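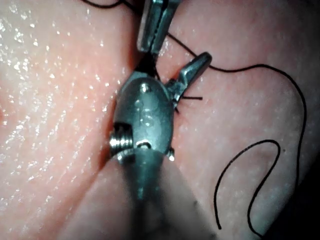
September, bench 2, after lunch. Spent the whole morning on the thread tracker again, and I think I finally know why the planner keeps handing us silly pull directions. The centreline fit is happy enough with one nice long strand, but it gets greedy wherever two bits of thread come near each other. On the wrist view there's the long black tail looping round on the right flap, and then those two short cut ends sitting just beside the wrist housing, and the old code joined the whole lot into a single curve. So Jemis (the planner) believed the tail started at the knot and wanted to pull from there. Terrible idea!

Fix for now: anything shorter than a minimum length gets labelled as a stub and is left out of the graph before we link segments. I set the minimum by eye and it's sitting in the config under Bunex, please don't hard-code it again, whoever that was (it was me). Reran the saved set, 414 images, and the false joins dropped to 10. Four of those are proper crossings where I can't tell which strand is on top either, so I'm not going to lose sleep over them.

The other annoyance is glare. The pad is shiny, the left flap especially, and all the tiny highlights chop up the colour mask. Tried a heavier median blur and it ate the thin thread along with the sparkle, so that's out. Masking saturated pixels first and then bridging the gaps along the local direction is much better, only a bit slow. I'd like to move that bit onto the GPU but the Salinas box is still on the old driver and I'm not touching it while the calibration job is running.

Things I noticed and haven't chased:
- tool mask is a touch tight around the open jaw, the serrated inner edge gets picked up as dark thread now and then
- the upper tool's mask wobbles when only the jaws are in view, as the model really wants to see a wrist
- depth near the shaft is rubbish, too close to the lens, so I clip it and move on
- Galtska viewer still draws the loop backwards if the tail leaves the bottom of the view

Tomorrow I want to feed the stub labels to the planner as keep-out points so it stops planning grasps right on top of a knot. Should be a small change, famous last words. Branch is pushed, tests pass except the two that were already red. Kettle on this side is broken, use the one by the printer.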